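October, Brukum bench, tower 31

Back on the old desktops this morning, and I'm glad – I like these cases, you lay one on its side and it's all there in front of you. Memory first again today, processor after.
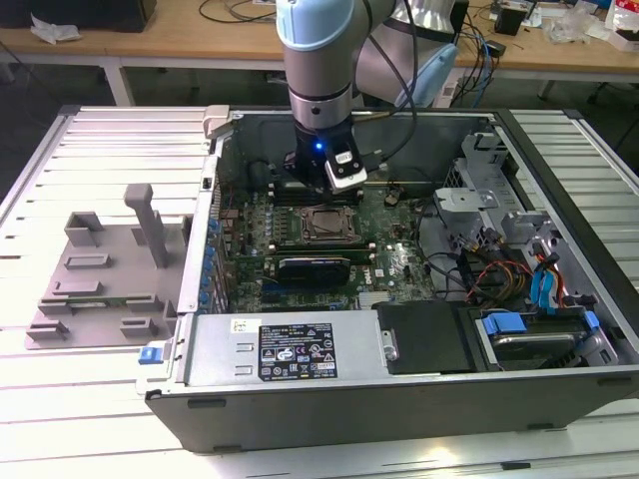 Chandrasekhar Rai reckons we should do the processor first while the board is still clear, and that 3 of the Kamix towers went quicker that way. Might try it on 34.
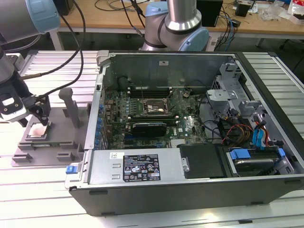 My labelling is behind again, must catch up before the Hudec lot arrives. The raised square nest on the tray suits the processor nicely, shiny top upwards, and I'd like a second one. Ask Wutik for screws too!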